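**Barnska stacking bin, grey**

A rectangular open-top bin for small parts, returns and odds and ends. The rim is folded over, so it can be carried full without cutting into your hands.

- Length 675 mm, width 275 mm
- Takes up to 14 kg
- Stacks when full, nests when turned through 90 degrees
- Fits Rarel shelving - older Fernix racks need the wider bracket

Wash with warm water and ordinary detergent. Do not use solvent on the label holder. Lids are sold separately and come in grey only.

Mixed items can go in one bin if none of them is heavy or sharp. Dividers clip in from the top.
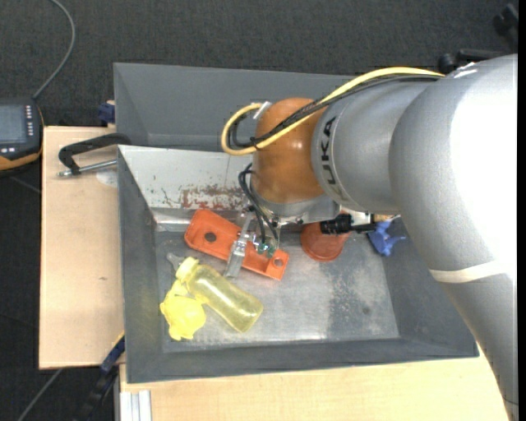
## Ordering

Sold singly or by the pallet. For pallet prices, ask for Dayana Villanueva in the trade office.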